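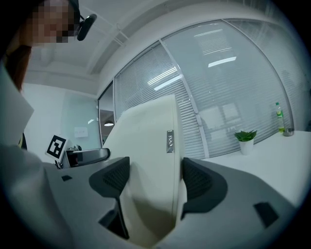
Inside the Drilleo building, Jorkov.

Plidus opens second floor at Drilleo and fixes rents for three years

JORKOV – Plidus, the workspace provider for small firms and sole traders, has opened the second floor of the Drilleo building to tenants. The floor adds 600 square metres of lettable space, divided into 22 units, and completes the main stage of the building's conversion from a former printing works.

All units on the new floor are offered at a fixed rent for the first three years of the tenancy. The rent includes water, heating of shared areas, building insurance, refuse collection and access to the goods lift. Electricity is metered separately for each unit and charged at cost. Business rates remain the responsibility of the tenant, although many of the smaller units are expected to fall below the level at which rates become payable.

Plidus received 158 applications for the second floor between the opening of the list and its close at the end of August. Applications were considered on the type of work proposed, the suitability of the unit for that work and the applicant's present situation. Priority was given to businesses already trading in Jorkov that had received notice to leave their premises, or that were working from home in conditions no longer suitable.

A spokesperson for Plidus said: "The level of demand confirms what our existing tenants have told us for some time. Small premises in Jorkov are hard to find, and those that do come to market are often let for a year at most. A business that wishes to buy equipment or take on an apprentice needs to know what its rent will be for longer than that."

The units range from single rooms suited to one person to larger spaces with double doors opening onto the corridor. Each has natural light, a lockable door, its own electricity supply and a data point. Units along the north side have sinks fitted. Those on the courtyard side have been given additional sound insulation and are intended for tenants whose work involves noise during the day. 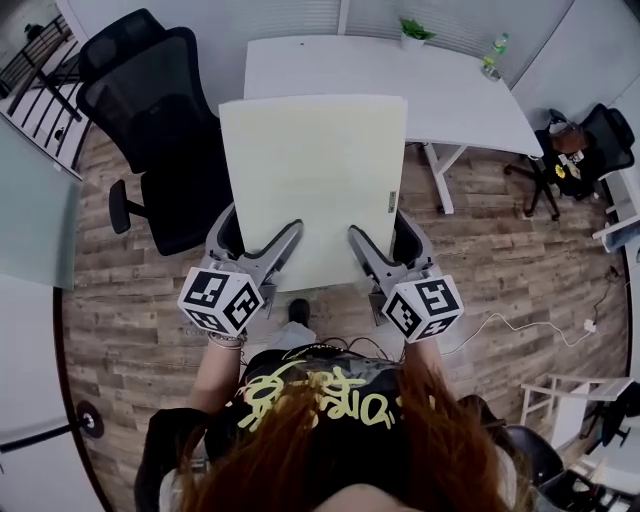
The conversion of the second floor was carried out by Uddin, the Jorkov building contractor, which also completed the ground and first floors. Works included the renewal of the roof drainage, new fire doors throughout, the repair of the original window openings and the installation of a second staircase at the eastern end of the building. The existing floor was retained wherever its condition allowed. Some sections near the lift shaft had suffered from damp and were replaced in full.

Access was an important part of the design. The lift now serves all levels, door openings on the second floor have been widened, and there is an accessible toilet on each landing. Signs have been renewed in larger lettering. Tenants who need changes to a unit, such as lower switches or a different door handle, may ask for these before their tenancy begins and will not be charged for them.

"We were able to keep the ground floor tenants in the building for almost the whole of the works," said a spokesperson for Uddin. "That required careful planning of deliveries and noisy operations, and we are grateful to them for their patience – particularly during the weeks when the goods lift was out of use."

Shared facilities at Drilleo include a kitchen on each floor, a meeting room that tenants may book without charge, covered cycle parking and a loading area in the courtyard. Vehicles may stop in the loading area for up to an hour. There is no long-stay car parking on the site, and Plidus asks visitors to use the public car park behind the market hall or to travel by bus.

Tenants have access to their units at all hours. Noisy work is limited to the daytime under the terms of the planning consent, and deliveries by heavy vehicle must not be made before eight in the morning. Residents of neighbouring streets have been given a telephone number on which they may report any concern about noise, lighting or parking.

Applicants who were not offered a unit have been informed in writing and may choose to remain on the waiting list. Their details will be kept for this purpose only. Units that become vacant on any floor will be offered first to those on the list, in order of priority, before being advertised publicly. New applications may be made through the Plidus office at Drilleo.

Plidus intends to begin work on the courtyard next. The proposals include new paving, better lighting, seating and a canopy over the main entrance. A planning application will be submitted once drawings have been shown to tenants and neighbours, whose comments will be included with the application.

Notes to editors

Plidus lets and manages workspace for small businesses. It has owned the Drilleo building since the closure of the printing works.

Requests to visit the building should be made to the press office at least two working days in advance.

Related items
Drilleo: ground floor units fully let
How to join the Plidus waiting list
Courtyard proposals: have your say
Guide to charges for new tenants

Last updated: 2024-10-06

Contact the press office | © Plidus | Back to top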